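Notice of Findings, Room 921

The Office of Remainders at Usmont convened in July to determine the status of one sheet of paper, brown, formerly flat. Inspector Chaltu Jemal presided. The paper had been crumpled before the Office opened, and no party claimed it.
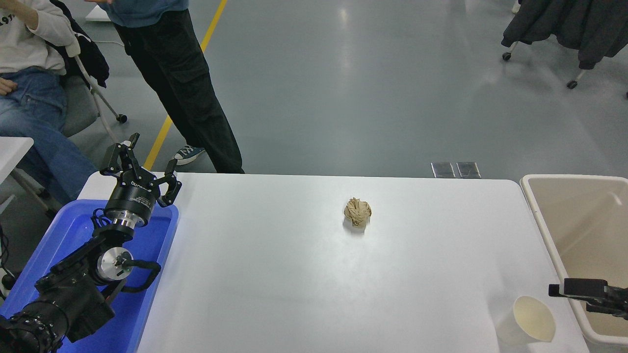

The paper and the cup, as entered in the register.

Mr. Natnael Tefera argued that the paper was refuse and belonged in a bin. Ms. Selamawit Demissie replied that it might be a letter, and that a letter remains a letter until it is read. The Inspector declined to unfold it. The cup was heard next and offered no statement.

Both items were retained under Rule 2. The Office adjourned at dusk.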